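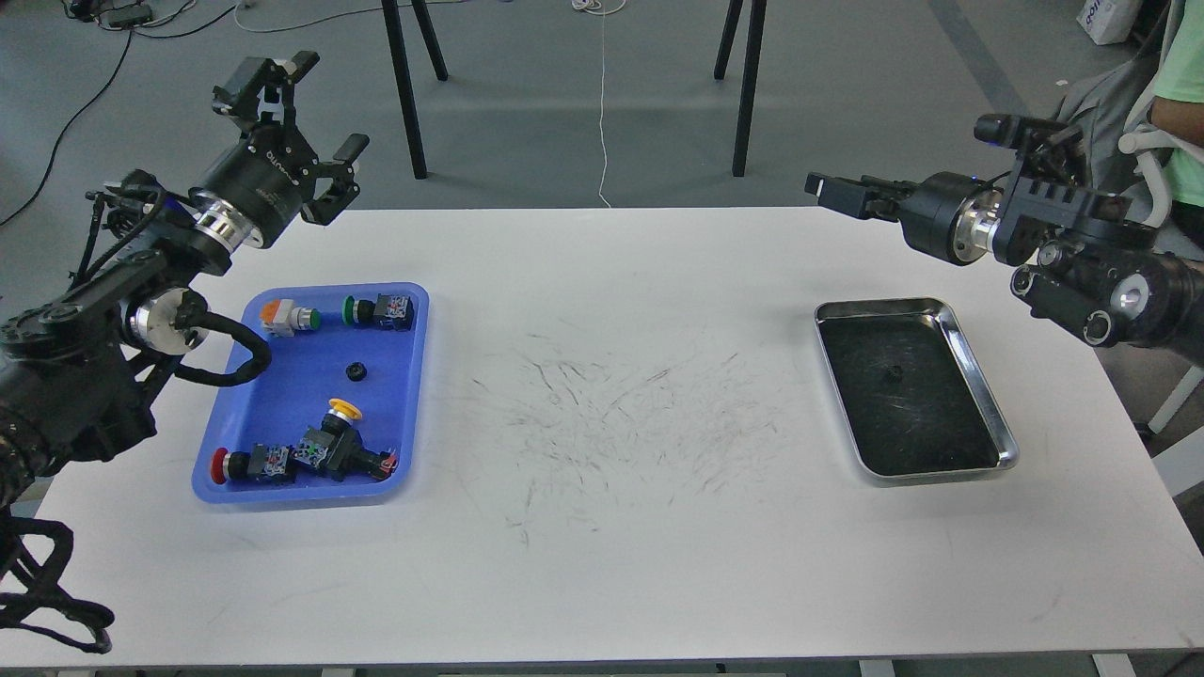

Ruba Abu Hammour runs the winter coat drive at Kerodness, a neighborhood charity that gives clothing and bedding to families who ask for it. She took over the job two years ago, after a long stretch in the sorting room. We spoke in August, when the first bags were already coming in.

"People think we start when it gets cold," she said. "By then it's too late. If a child needs a coat in October, I have to have it on a rack in September."

Last winter the drive handed out 2,073 items. Coats made up the largest share, followed by blankets and boots. Abu Hammour said children's sizes run out first, and men's large and extra large go soon after.

"We get a lot of women's dress coats. They're nice, and we can use them, but a man who waits for a bus at 5 a.m. needs something with a hood."

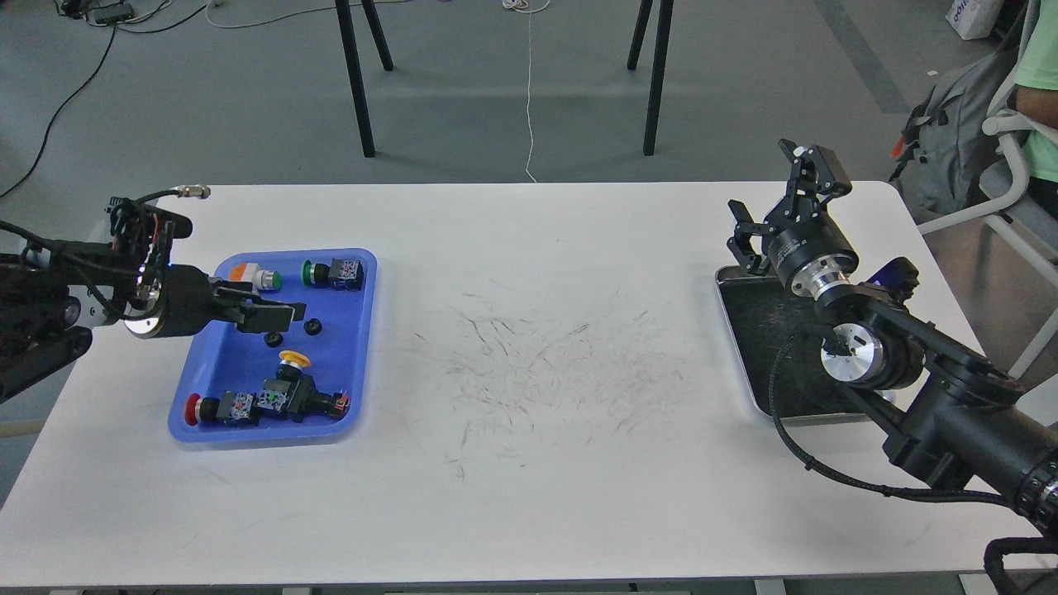

Issue 62

Families come to Kerodness through schools, clinics and the food pantry at Stondo. They fill out one short form, and no proof of income is required. Abu Hammour pushed for that change herself.

"We used to ask for pay stubs. I watched a woman go through her purse for ten minutes and then leave. I didn't want to see that again."

Money is the harder part. The drive pays for laundry, van fuel and new underwear and socks, which it doesn't accept used. A local firm, Plekeo, has promised to match the first $300 in gifts each month through the winter. The Ó Dálaigh family, who own a dry cleaning shop, clean the wool coats at no charge.

Asked what she would do with more money, she didn't take long to answer. "Boots. New ones, in kids' sizes. Used boots are usually worn out by the time we get them, and a coat doesn't help much if your feet are soaked."

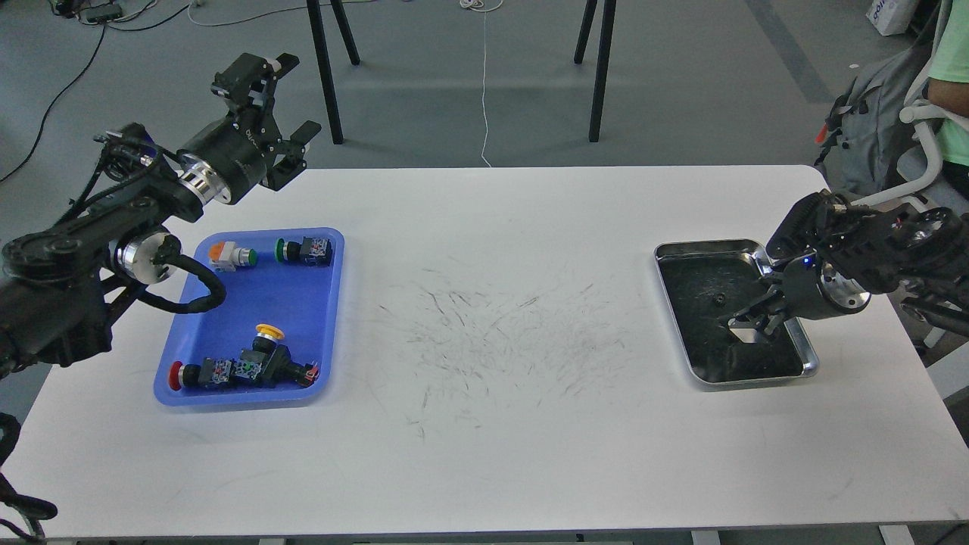

Can I drop off a coat with a broken zipper?
Please get the zipper fixed first. Kerodness has no one to do repairs this year, and coats that don't close are sent to textile recycling.

Abu Hammour expects to open the racks to families in the last week of September. Until then she is sorting most evenings and calling schools in the mornings. "I still have to find more hangers," she said.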